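4.2 Vessel choice and water storage at the household level

The household survey covered 63 homes in two settlements, Cikik and Marar, both served by the same piped scheme but at different hours. Cikik receives water in the early morning and again before sunset. Marar, at the far end of the line, receives it once a day, and in June the supply there often stopped before every household had filled its containers. Storage in Marar is therefore a daily task, and most of the kitchen space we saw was arranged with that in mind.

Respondents were asked to name each vessel used for drinking water, cooking water and washing water, and to say how long they expected water to stay in it. We did not supply a list of vessel types. The interviewer wrote down the word the respondent used, and the words were grouped later by material and by the width of the opening. Three groups were kept for analysis: wide-mouthed metal pots, narrow-mouthed plastic cans, and lidded buckets. Clay jars were mentioned by older respondents but were in regular use in too few homes to be treated separately. They are included in the totals and left out of the comparisons.

Metal pots were the usual choice for cooking water in both settlements. The reasons given were practical. A pot can go straight from the tap to the stove, it can be scrubbed with ash or sand, and a dent does not end its life. Several respondents in Marar also used a metal pot for drinking water, although they owned a plastic can, and they said that water kept in plastic took on a taste after the first day. Respondents in Cikik rarely raised the matter of taste. Water there is replaced twice a day, and few households keep it long enough for a difference to be noticed.

Cost affected these choices less than we had expected. A new metal pot in the Divmont market costs more than a plastic can of the same volume, but pots are seldom bought new. They come into a household at marriage, or are passed down, or are traded for repair work. Plastic cans are bought for cash and replaced when they crack. When respondents were asked what they had spent on storage in the past year, the answers referred almost entirely to plastic.

The width of the opening matters for a different reason. Water is taken from a wide pot by dipping a cup or ladle into it, and each dip is a chance for the water to pick up dirt from the hand. Narrow cans are poured. In the interviews, 60 percent of respondents said that they kept a separate ladle for drinking water. During kitchen visits the ladle was often stored with other utensils, and we could not confirm that it was used for one purpose only. The figure should be read as a statement of household practice as reported, and it was not used in the models in Section 5.

Handles came up more often than we had planned for. The interview guide had no question on them, but respondents who carried water over any distance talked about them without being asked. A fixed side handle was disliked on large vessels, where the weight pulls to one side. A raised handle over the opening lets the carrier keep the load close to the leg and change hands without putting it down. It also gets in the way of a flat lid, and households that used this kind of pot for storage usually covered it with a cloth. Women in Marar who had moved to plastic cans gave the loss of a good handle as the main drawback.

Figure 3 shows a metal pot with a raised handle. The form is old in the area, and a potbellied version appears in household inventories from Fivach held in the district archive. Straight-sided pots are now more common, partly because they stack better on the back of a cart. The change in body shape does not seem to have altered how the pots are filled or carried.

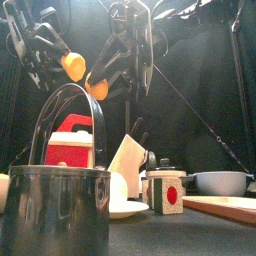

Figure 3. Large metal pot with an arched handle. Photo: Estela Navarrete.

Coolers formed a small group that did not fit the original categories. They were bought for travel or for selling cold drinks and later became drinking-water containers in the home. Owners valued them for keeping water cool through the afternoon. They were cleaned less often than pots, and some owners said that the inner corners were hard to reach with a brush. We coded coolers as lidded vessels and grouped them with the buckets, but their use is closer to that of the plastic cans, and a larger study should treat them as their own type.

The field team recorded 1,058 separate filling events over the survey period. An event was counted each time a vessel was placed under a tap and removed, whatever its size. Short fills of small cans made up a larger share of events in Marar, where people were anxious to leave the tap free for the next person in line. In Cikik the same vessels were generally filled to the top. Volume per event was estimated from the marked capacity of the vessel and the height of the water, and it carries the errors discussed in Section 3.

Two limits of this part of the study should be noted. Vessels kept in back rooms or lent to relatives were probably missed, and these are likely to be older metal pots. The survey also took place in the dry months. Respondents in both settlements said that rainwater is collected in wide pots during the wet season, which would raise the share of metal vessels in use and lower the number of trips to the tap.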